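Folding black t-shirts on the bed: is there a trick?
Household > Laundry & Linens

wisus_basement
Every load I do ends with a pile of black cloth on the bed. Half of it is t-shirts, and I can't tell front from back until I've folded one wrong. Is there a method, or do I just buy a yellow one and call it a landmark?

magnusson_st
Fold on a table. A bed gives under your hands and the sheet creeps along with the shirt. I said this in March and was ignored then too.

kulel4
Some of us have a table with 200 other things on it. The bed is fine if you pull the sheet tight first. Feel for the neck seam, lay it face down, sides in, bottom up.

magnusson_st
"Fine" is how you get a crease down the chest.

wisus_basement
It's a t-shirt. It has never been asked to a wedding.

kulel4
Also, put a light sheet under the black stuff. My old set was charcoal and I once spent 20 minutes smoothing a shirt that was mostly bedding. 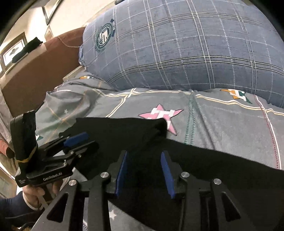 Posted by cisaren | Member | 4 posts
Spread it out before you fold anything. Black cloth on a bed sheet, with one part folded up in a broad flap. I do the big pieces first and leave socks for a person with more character.

magnusson_st
Would be flatter on a table.

cisaren
So would I, but I sleep on the bed.

wisus_basement
Trying the neck seam thing tonight. If it fails I'm going back to the chair.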